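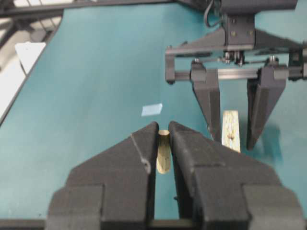
Criminal Procedure II, Handout 7: Chain of Custody
Instructor: Ginette Gilbert
Revised 06/11/2025

12 shares | 3 comments

1. Scope

Chain of custody is the record of who held an item of physical evidence, where it was held, and when it changed hands, from collection to the day it is offered in court. Digital records are left to Handout 8. Terms from the September sessions (seizure, inventory, return) are used without being defined again.

2. What the record has to show

The party offering an item must show that it is what the party says it is. For an item with a serial number or an unusual mark, a witness who recognizes it may be enough. For powders, liquids, cash and common parts, recognition carries little weight, and the record does most of the work.

A usable entry gives the item number, the name of the person releasing, the name of the person receiving, the date and time, and the purpose of the transfer. "Moved to lab" does not state a purpose. "Released for weighing" does.

Initials alone are weak. In a department with 100 sworn officers, two people with the same initials should be expected.

3. Gaps

A gap is a period for which no named person or secured location accounts for the item. Most courts treat a short gap as a question of weight — the item comes in and the jury decides how much to trust it. A long gap, or one paired with signs of tampering, may keep the item out. The side raising the objection usually has to point to something more than the bare chance that the item was handled.

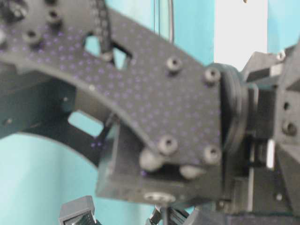

Gaps should be separated from errors in the form. If the log says 20 packets and the lab sheet says 18, there is a discrepancy in the item itself, and a complete set of signatures will not cure it. If the counts agree but one signature is missing, testimony from the person who failed to sign will often close the matter.

4. Working problem: the Nestwood warehouse

Officers search a warehouse leased by Picard, a parts dealer, under a warrant for stolen machine parts. They seize a crate of parts and record it as item 315. The crate rides in a patrol vehicle to the Mamudura substation and is placed in a locked room. Two keys exist. One is signed out to the property clerk. The other hangs in the shift office and has no log.

The next morning the crate goes to Festance, a private testing firm, for comparison with the owner's parts. The firm's receipt describes the seal as "intact." The officer's entry does not mention a seal.

Mark the following on your copy:

a. Each transfer, with the person on either side of it.
b. Each period during which the crate was stored and not in anyone's hands.
c. The point at which the seal first enters the record.

The second key matters for (b). Access by unlogged persons is a fact the defense may bring out, but access is a separate matter from tampering — keep the two apart in your answer.
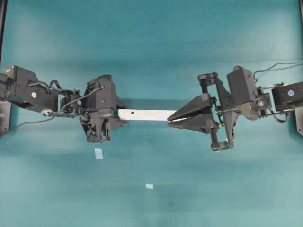 Fig. 1. Two robot arms over a teal work surface, with a white bar between the grippers.

5. Repackaging

When an item is opened for testing, the original wrapper stays with it. The new seal is dated and signed across the edge. If part of a sample is used up, the amount used is entered along with the amount returned.

6. For next session

Written answers to section 4, two pages at most. Read the excerpt on stipulations in the course packet. Parties often agree to custody in writing before trial, and the wording of that agreement decides which witnesses can stay home.

Share this | 0 new comments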